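Molden 6 Cordless Screwdriver: Long-Term Review

I bought the Molden 6 in January to replace a screwdriver whose battery had quit holding a charge. I have used it most weeks since then, mainly for flat-pack furniture, cabinet hinges, outlet covers and one long weekend hanging closet shelves. I paid for it myself.

The 6 is a small, straight-handled driver with a two-position grip. Push the button on the side and the handle folds down into a pistol shape. The lock is firm in both positions and has stayed that way. On my old Skeltamier the same joint got sloppy within a few months and the bit would wander off the screw head, so this was the first thing I checked.

Power is fine for the size. It drives a short wood screw into pine without a pilot hole. In oak it stalls, and you need to drill first or finish by hand. The spindle locks when the motor is off, so finishing by hand works well. I would not buy this to build a deck. For hinges, brackets and drawer slides it has all the power I want.

The clutch has six settings and I use two of them. Settings one and two are so light that they click before the screw is seated in anything but soft plastic. Three is right for outlet covers. Six is for everything else. I could not feel much difference between four and five.

Battery life is better than I expected. I kept a tally during the closet job and got 788 screws out of the driver before I stopped, with two recharges along the way. Those were short screws into pre-drilled anchors, so treat that as a best case. A full charge took 43 minutes from a regular phone charger. The manual says the battery is rated for 2,000 charges, and I have no way of testing that. 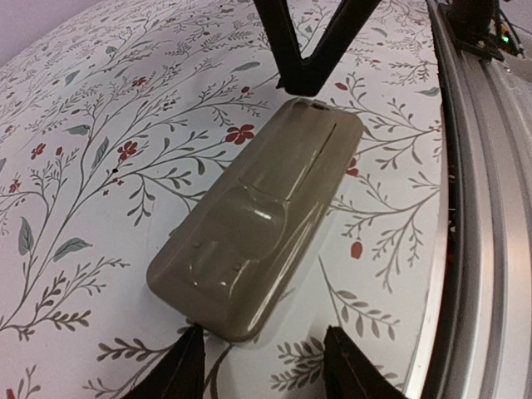
Charging is by USB-C, with the port at the base of the handle under a rubber flap. The flap is the worst part of the tool. It doesn't seat unless you press both corners, and sawdust gets in behind it. I clean mine out with a toothpick. A plain open port would have bothered me less.

The bits that come with it are average. The Phillips #2 started to round over by March, which is early for a bit that had seen mostly soft screws. I swapped it for one from a hardware store pack and the driver immediately felt like a better tool. The square and star bits have held up, though I've used them less. The bit holder is magnetic and strong enough to keep a long screw level while you line it up one-handed.

There is a work light. It comes on with a half pull of the trigger and stays on for a few seconds after you let go. It sits below the chuck, so the bit throws a shadow straight up across the screw. Inside a cabinet it is still better than having no light. My neighbor Orestis Andreadis has the Clondix, which uses a ring of lights around the chuck, and that is clearly the better arrangement. His also costs more and is heavy enough that I noticed it after ten minutes overhead.

Noise is moderate. I assembled a crib dresser at nine at night with someone asleep in the next room and had no complaints. The clutch click is louder than the motor.

I had one problem with service. The forward and reverse switch on my first unit stuck in the middle position on the second day. I ordered through Akpan, and they sent a new one after I mailed back the old one, which left me without a driver for a week and a half. They paid for the return label. I would have liked them to ship the replacement first — a lot of stores do that now — but the exchange itself went through with two short emails. The second unit has had no trouble with the switch.

A few smaller notes. The grip is a slightly soft rubber and picks up drywall dust, but it wipes clean. The charge light turns from red to green, and the two are hard to tell apart in daylight. There is no belt clip. The trigger is on or off with no speed control, so starting a screw takes a light touch.

Would I buy it again? Yes, for indoor jobs and furniture. If you already own a full-size drill and only pick up a small driver twice a year, a ratcheting hand screwdriver will do the same work and never need charging. Plan on replacing the Phillips bit.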